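Lumwood Robotics Club: how to set up the cushion task

Updated 26 April 2023

These notes are for members taking on the two-arm cushion exercise in the Preretti module. You should have finished the gripper check and have a login for the Lyons logging sheet.
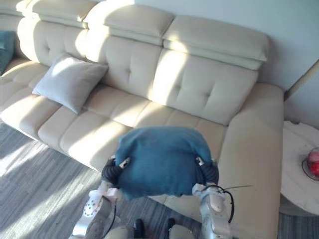
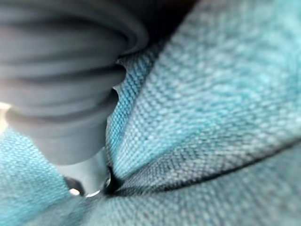

Start by choosing your grasp points and writing them down before you move either arm. Pick one on each side of the cushion, level with each other. Soft covers fold as the fingers close, so aim for a decent pinch of cloth — the teal cover has gathered into a pocket at the fingertip, with a crease running off to one side. Record that as a fold grasp on the sheet.

1. Load the Arkositz profile and set the closing force to 35.
2. Bring both grippers in at the same height and close the left one first.
3. Lift slowly until the cushion clears the seat. The lower part will sag between the grippers.
4. Hold, then save a still from the head camera and one from the wrist camera.
5. Lower the cushion until it touches the backrest and open both grippers together.

Log every attempt, including drops. Each team needs 41 logged attempts before the end of April. Keep wrist clips under 230 frames — the sheet rejects longer ones.

If the cover slips, move the grasp point further in before you raise the force.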